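Butcher block, month four

The top is pale strip butcher block set inside a black metal frame. I oiled it in February and have wiped it down daily since. Small paper scraps are the usual clutter, plus one cup or another.
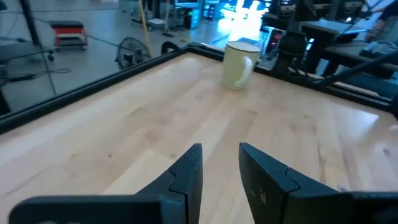
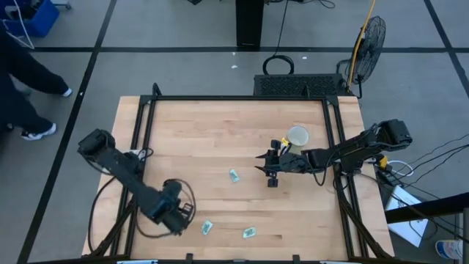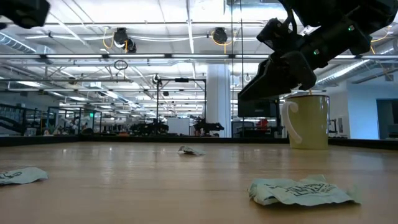
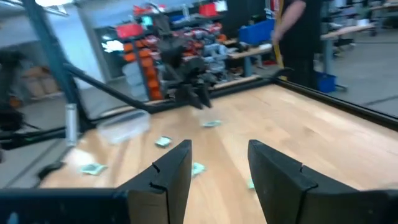 Oil is Hemdale, 72 hours between coats, 4 coats in total. Mirela Sales suggested stopping at three – I ignored her and the last coat stayed tacky for a week. Mugs go on bare wood. Any ring gets a light sanding along the grain, then a thin wipe of oil. Next recoat is in June.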